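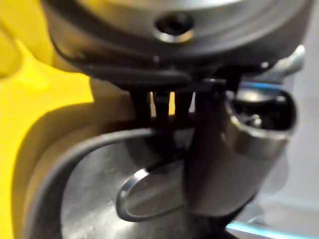
2020-01-25. Fourth day on the new arm and I'm the one who has to sign it off for nights, so must get this down before I forget it all. Fisside's man left at two, wouldn't stop for a cuppa, said ring the helpline. Right. What I know so far. The bit I'm to learn is the wrist end, everything that can come loose is there apparently, and he says get to know it close to, so I have been. Big rounded silver housing at the top with the hole in it, the one with the shiny lip, then the dark band underneath, then the three little black posts next to each other. Below them the curved silver part with the oval tab. The tab I'm to look at every start of shift. Look, don't fiddle. He said that twice and then looked at my hands.

Wrote it on the back of the rota and went over it on the bus. Housing, band, posts, tab. Like a times table.

Slept badly again. Up at quarter to five, porridge, forgot the lunch, went back for the lunch, forgot the gloves. Overtime Saturday so half of us were in and the canteen shut. Vending machine took my pound and kept it.

Things to ask Monday:
who pays for the training day, is it a day or isn't it
can we move the guard door so it doesn't hit the pallet truck
what is the amber light (not in the booklet, the booklet goes green red blue)
do I still get the lifting allowance if I'm not lifting

That last one matters. Been going round my head since Wednesday. We get the allowance for end of line, always have, it's for the cases off the belt and onto the pallet. If the arm does the cases then I'm not end of line, I'm what, I'm cell minder. It says cell minder on the new sheet. Asked in the office and got told it was being looked at. Everything is being looked at. Mick says get it in writing and he's right but you try getting anything in writing at Groltetti, it took them from May till Bonfire Night to put up a coat hook.

Anyway the morning. Started the cell at six with Anong Luangrath watching because she's the only one on our side who's done the full course. She went over to the Chareonsuk site for it, they've had arms on their sauces for ages. She doesn't make a thing of it. Just stands there with her arms folded and lets you get it wrong and then says, so what did the screen tell you. Drove me mad on Wednesday. Today less so. Today I got the reset right first go, door, key, wait for the click, blue button, and it woke up and went home. That's what they call it, going home. It goes back to where it starts. I said I wish I could and she laughed, first time I've heard it I think.

First hour good. Second hour good till the tape ran short and two cases came down with their flaps up and it stopped dead. Stopped properly, as it should. But then nobody had told the belt and the belt carried on, so there's me and Lee pulling cases off by hand like old times, and the arm sat there. Thirty minutes? No, I wrote it in the book, 30 minutes exactly, because I had to put it in the downtime column and she made me use the clock and not guess. Column's new as well. We never had a column. When I stopped for a bad back it went down as nothing.

Numbers, as they'll want them and I'd rather have my own copy. Old target by hand was 2000 cases a shift with three of us on it. They want 4000 off the arm. Today we did 2000 by hand-back at one o'clock, on a short shift, with the stop in it. So it'll get there. I'm not daft, I can see it'll get there. Everyone on the floor can do that sum and everyone's doing it, you could feel it at break, all of us sat in the corridor with our flasks on account of the canteen. Three of us used to do it. Now one minds it. So where do the other two go.

Lee's been told labels. He doesn't mind labels. Pauline's been told "to be confirmed" and she's got two years to go and a knee, and she said to me by the lockers, I don't want confirming, I want to sit down. I didn't know what to say. I said it might be a nice job, the quality bench, it's warm over there. She said I'd swallowed the leaflet. Fair enough. That stung though. I've been cross about it all afternoon and I can't tell who with.

Because the truth is my shoulders don't hurt. Put that down and look at it. Saturday night, four shifts in, and I can get my arm up to the top cupboard without the noise. Got the big pan down myself. Didn't tell anyone at work, how could I with Pauline stood there. But it's so. Eleven years of end of line and I thought that ache was just my age.

What hurts instead is my eyes and my feet. You're stood. That's what they don't put on the sheet, you're stood at a screen with nothing in your hands, and the time goes like treacle. I used to do the cases and be miles off, planning the tea, having rows with my sister in my head. Can't do that now. You have to watch, only there's nothing to watch most of it, and then there is. Came home more tired than if I'd shifted the lot. Told Anong that and she said it was the same for her the first month and to walk round the cell every ten minutes, don't lean. She's got a mat. Put down: ask for a mat.

Also it's quiet. Not quiet, it whines, but nobody talks over it. With three of you on the end there was always someone saying something. Lee and his football. Pauline doing the voices off the telly. I said good morning to the thing at six and felt a right lemon.

Had another go at the wrist check after the tape stop, properly locked off, key in my pocket, torch. Anong holding the sheet and me saying the parts out. I got the posts and the band the wrong way about, she just waited. Then right. Tab fine, nothing to report, initials in the box. My initials. It does give you a bit of a feeling, signing for a machine. On the old line the only thing I ever signed was the accident book and the Christmas club.

The fitters aren't happy either, for what it's worth. Dave says Fisside won't let them past the second screen, there's a code, and if it goes wrong at three in the morning he's meant to ring a number and hold. He's been at Flarnbridge since it was the old dairy and he can mend anything in that building with a spanner and bad language. He stood looking at it with his hands in his pockets. I've never seen Dave with his hands in his pockets. He did say the casting was nice work.

Oh and the meeting. Ten past twelve, ten minutes, stood up in the loading bay, freezing. Site manager read off his phone. No compulsory redundancies "in this phase". Somebody at the back said how many phases is there then, and he said he'd take that away. Second arm coming in May for the far line. So that's Sandra's lot. They'd no idea, you could see it go across thier faces. Terrible way to find out, in your coat.

I should say something to Sandra. She'll want to know what it's like and I don't know what I'd tell her. That it's easier on the body and it's lonely. That she should get her name down for the course early because they only want one per line and it's whoever asks. That's how I got it. I asked. I didn't think I was clever enough and I asked anyway, and Pauline didn't ask, and here we are. Keep coming back to that.

Rang our Karen, she was bathing the kids so it was all splashing. She said Mum that's brilliant, you're running a robot. I said I'm minding one. She's told the eldest and now he wants to know has it got a face. Said no love. He wants a drawing. I'll do him one tomorrow, with the silver bits, and he can put a face on himself.

Tea was egg and chips. Uniform in on the quick wash. Bus pass needs doing before Tuesday, MUST not leave it.

Sunday: nothing till the roast. Read the booklet again, the fault pages, learn the colours. Find the old payslips with the allowance on, they're in the biscuit tin or the blue folder. Ring Pauline. Don't talk about work unless she does. Well she will. Ring her anyway, before dinner, as she goes to her brother's after.

Nights start Wednesday, me on my own with it from ten. Anong says she'll leave her phone on till midnight. Must write her number inside the cupboard door as well as on the rota, I'll only wash the rota.

Gone eleven. Bed.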